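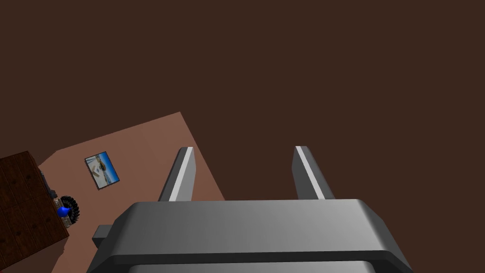

4.2 Acquisition pathways for first-time non-fiction authors

Authors in the Bretbridge cohort reached a publisher by one of two routes: direct submission or representation by a literary agent. Of the 987 proposals logged by the three participating houses (Cultetti, Kohlhase and Josovow), 67 led to a signed contract, and 46 of those were agented. The practical how-to category behaved differently from memoir and history. Its proposals were shorter, were judged more on the sample chapter than on the author's public profile, and relied heavily on planned artwork. One primer, for instance, was costed on the assumption of full-page plates, and the editor's report dealt almost entirely with the price of the colour section.

Print this page | E-mail this article

2 December 2020
By Hashini Ekanayake

Agents' correspondence was coded separately. The most frequent request to authors was for a narrower readership statement, followed by a revised table of contents. Several authors regarded these requests as a loss of control over the work, although most had adopted the suggested wording by the second draft of the proposal. Editors at Kohlhase kept fuller records than their counterparts elsewhere, and the analysis of revisions is accordingly weighted towards that house.

Regional authors were less likely to hold representation at the time of first submission. In interviews conducted in May, they cited the cost of travel to festivals and a lack of personal introductions — the latter more often than the former. The Josovow list, which accepts unagented work throughout the year, accounted for most of their contracts.

Response times are not reported for Cultetti, whose submission log recorded the date of decision but omitted the date of receipt. The effect of advance size on an author's choice of house is considered in Section 4.3.

Figure 1. Computer-rendered plate, parallel-jaw gripper with jaws open.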